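About Gikari

Gikari is a small dress label based in Prerstead. We make day dresses, skirts and blouses with 1940s and 1950s shapes, cut for women who want to wear them to work and to the store. The business began with one wrap dress pattern and a rented room on Hiner Street.

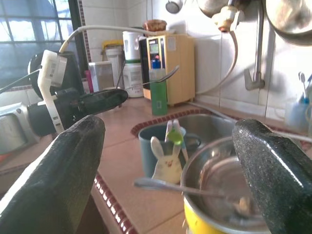
Sink and tiled countertop

We now have 95 styles in the line, and most come in cotton or rayon. Our prints are drawn in house and printed by Shabalala, a mill we have used from the start. New colors come out in March, with a smaller group for fall.

Every dress has pockets and a side zipper. Hems are left 3 inches deep so they can be let down - many of our customers are tall.

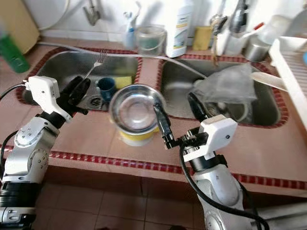
Sizes run from 2 up, and the full chart is on each product page. If you are between sizes, order the larger one and use the waist ties. Alterations are done at the Prerstead shop, 506 Hiner Street. Please call before you bring anything in.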